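Home | Arms | Hands | Serving Kits | Hire | Basket (0)

Juvex Serving Kit for two-handed robots

May 7, 2021, by the Dantas shop desk

Pouring a drink is a job most of us mastered by the age of 6 and have been getting slightly wrong ever since. The Juvex kit lets your two-handed robot join in. It's a set of ready-made routines for tap dispensers: place the glass, work the tap, take the glass away. You supply the robot, the dispenser and the thirst.
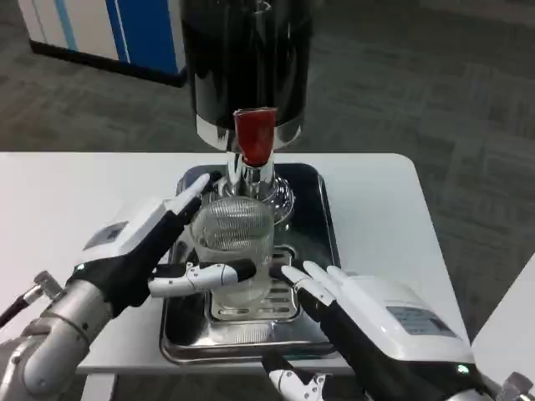 Glass on the grate, a hand to either side.

The routines treat the two hands as separate staff. One looks after the tap and the other minds the glass, and you choose which does which in the settings. Juvex suggests leaving them alone for the first few runs. We suggest a tea towel.

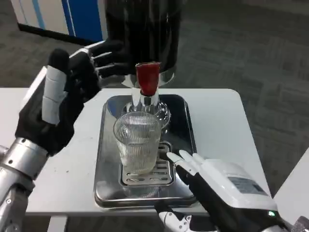

What you get

Juvex software licence, one robot: £2,589
Extra tap profile: £249
Setup by video call: 2 hours, included
Robot, hands and dispenser: not included, sadly

Setting up means showing the kit where your tap is and how far it travels. Skostiveo hands work straight out of the box. Dosotine hands need the adaptor file, free from our downloads page and named by somebody who hates vowels.
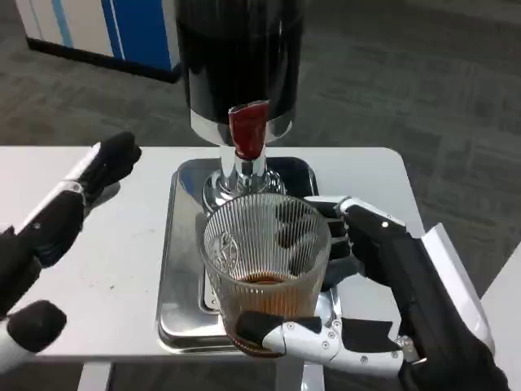
Fill level is yours to set, per profile, and we'd start low. A splash of something brown in the bottom of a ribbed tumbler is plenty for practising the grip, and much less to mop up. Raise it once you trust the lift. Fizzy drinks need their own profile, due in July.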